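Section 8: Getting at the power supply

Read the whole section before you pick up a screwdriver. It takes less time than looking for a screw under a radiator.

These notes cover the desktop machines in the Hovland workshop, which are opened for cleaning, for a change of memory, or when one of them has begun to smell of toast. Opening one is easy. Closing it with nothing left over is the part that separates us from the animals.

Before you start

You will need a medium cross-head screwdriver, a soft brush, a saucer for screws and a table you are allowed to scratch. Allow half an hour, or an hour if Sverre Nyberg is helping.

CAUTION: Never open the power supply itself. The metal box is the boundary of your responsibilities. Parts inside it can hold a charge long after the plug is out, and there is nothing in there you can mend with a brush.

Opening the case

1. Save your work and shut the computer down from the menu. Holding the button until it goes quiet does not count.

2. Switch off at the wall and pull out the mains lead. Then take off everything else at the back. If you doubt your memory, put a bit of tape on each lead and write on it. If you don't doubt your memory, do it anyway.

3. Press the power button once and hold it for a few seconds. Nothing should happen. If something happens, go back to step 2 and find the lead you left in.

4. Lay the case on its side with the removable panel facing up, and take the panel off. It will resist, then give way all at once.

5. Touch bare metal on the case before touching anything else. Jumpers are best left on the back of a chair.

Reading the label

6. Find the power supply. It is the large metal box with a label on it, and the label has more symbols than most of us will meet in a year.

7. Look for the efficiency mark, if there is one. It says 80 PLUS, usually with a metal after it. Bronze is perfectly respectable. Write it on the Ponder sheet along with the maker and the output in watts. Anything between 200 and 300 is plenty for office work. Leif Nordin once ordered a 900 for the machine that prints the address labels, and we still hear about it.

8. Leave every sticker where it is, small coloured ones included. Gunnel Hellström peels things when she is thinking and has been asked to think elsewhere.

Note: The crossed-out bin means the unit does not go in the ordinary rubbish when its time comes. Put it on the Vudska shelf by the back door.

Cleaning and closing

9. Brush dust away from the vents and the board with light strokes. Do not blow. You are damper than you imagine.

10. Check that no cable has come loose or is resting against a fan.

11. Refit the panel, reconnect the leads and switch on. If the screen stays dark, check the monitor's own plug before ringing Britt-Marie Rustad. She will ask, and she will know.
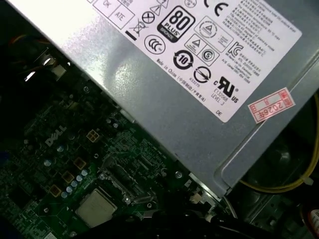
Fig. 8. Power supply label with the 80 PLUS BRONZE mark (steps 6 and 7).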